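News | Products | Service | Contact
Last updated: 28 Oct 2020

Taltex Admits Gripper Pads Wear Out, Publishes Service Routine

MELÉNDEZ. Taltex today released a pad service routine for its Nikivus hand-held gripper, having spent 3 years describing the pads as "durable." Owners had noticed.

The routine takes 9 minutes. Open the fingers fully, check both faces for scuffing and frayed lower edges, then look over the brass bushings in the arms. 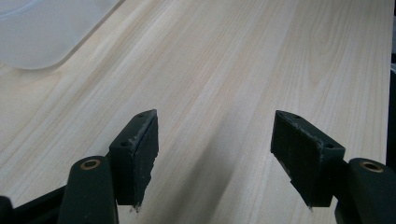 "Pads get replaced in pairs," said service lead Guadalupe Tovar. "People change the ugly one and then phone us about a crooked grip."

Loose screws go in a tray. Leobardo Cárdenas, who wrote the steps, has strong views on pockets.

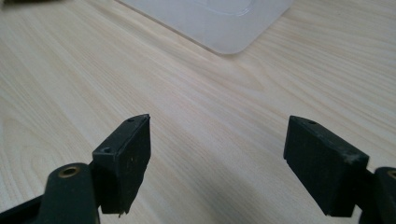 Nikivus fingers open, showing pad wear.

Pad sets ship in December.

Recent items
Hamavach named parts distributor
Nikivus manual cut to 32 pages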